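Showing a Gripper a Task by Hand: Working Tips

Set the work out on a surface you would use at home. A patterned cloth is fine. Keep the fingers open until both pads are level with the object, then close slowly and hold for a count of two before lifting.

Small cartons: grip low, with the box upright and a pad on each side. Thin card bows under load -- stop closing as soon as it no longer slips.

Wooden blocks: come in square to two opposite faces. A block lying at a diagonal is easier to take if you turn your wrist first and the tool second.

Two hands: move one tool at a time until the task is familiar. Our beginners' set is 60 demonstrations per object, 600 for a full table. Discard any take in which you corrected a grip more than once. Zerrin Polat keeps hers in a separate folder, labeled by fault, and that works too.

Wipe the pads between sessions and check the pivot screws for play. 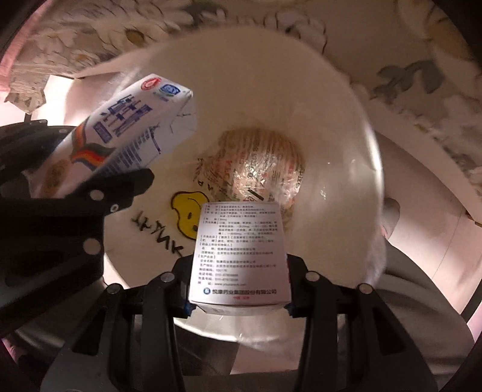
Medicine box held upright at the bowl.

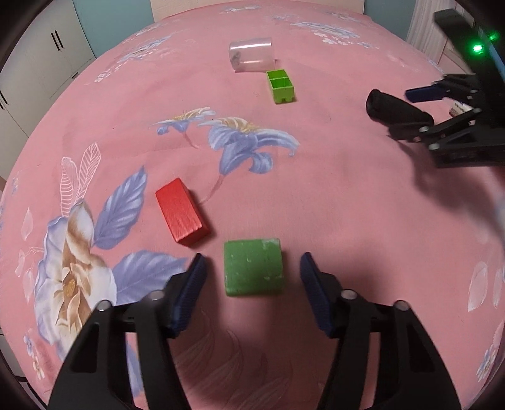 KETEDDALE, 6th July

Remote control follows the same order, with slower closing. Allow for lag -- if the fingers trail your hand, wait for them before you lift.

Contact: Serpil Akyol, Jekska workshop pages | Copyright Jekska | Back to top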